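Can a robot do kitchen and laundry chores at home yet?

Print this page
E-mail this page

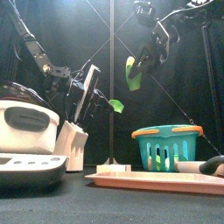 Two robot arms with green finger pads, a basket on a pink tray and a white appliance at the left.

Posted by Hanan Sabbagh, 19/04/2025

Good evening to all. I hope this is the correct section for my matter.

My mother lives alone in Flellasbridge and her hands have become weak. She can walk and cook, but she finds it hard to lift things out of a basket, to press small buttons and to open lids. My brother has read that robot arms can now do these chores, and he wishes that we put money aside to buy one for her. I am less sure. I have seen films in which a machine folds a shirt, but I do not know how many times the people tried before it went well.

What I would like to know is simple. Is there today a machine which an ordinary family can buy, and which will empty a basket, put the things in their place and start an appliance, without a technician standing beside it? If the reply is no, please tell me which part is difficult, so that I can explain it to my brother in a polite way. Our budget is limited but we could wait until June.

Thank you in advance for your patience with my English.

Samer Farah

Dear Hanan, your English is fine, it is my second language also.

I worked four years at Villico, where we had two arms on a packing bench, so I can speak mostly about the shop floor. There the machine does well when every part comes to the same place and has the same shape. Ours put up to 246 small cartons in trays in one shift, and it was quite content with this. But if a carton lay on its side, it stopped and one of us had to go and turn it.

A home is the opposite case. Take only the basket in your picture. It has slots in the sides and two handles, and there are small things inside which one sees only partly from the front. A person puts a hand in and feels what is there. For an arm with one finger pad, each of these things is a separate problem – where is it, how is it turned, how hard may I press. The rim of the basket is also in the way of the wrist.

The buttons on the base of the white appliance are perhaps easier. They are small and round, but they stay where they are. If the appliance is never moved, a machine can be taught the position. If your mother pushes it a little to the side when she wipes the table, the teaching must be repeated, or the machine must have good cameras and good software.

So my reply is no, not for a family and not without help. I would keep the money.

What I would buy for her instead is a shallow basket, placed at the height of the waist, and an appliance with large buttons. You may also ask at the Rindside centre, they lend such things for seven days and she can try them in her own kitchen.

Hakim

I do not agree fully with the above. A robot vacuum cleaner is also a robot and it works without a technician, we have one for nine years. So yes, machines can do chores, it depends which chore. Arms I do not know. They look expensive.

Hanan Sabbagh

Thank you both. I have read Samer's words to my brother on the telephone. He is not convinced about the arms, but he agrees to try the basket first – I will call Rindside and ask which sizes they have.

Print this page
E-mail this page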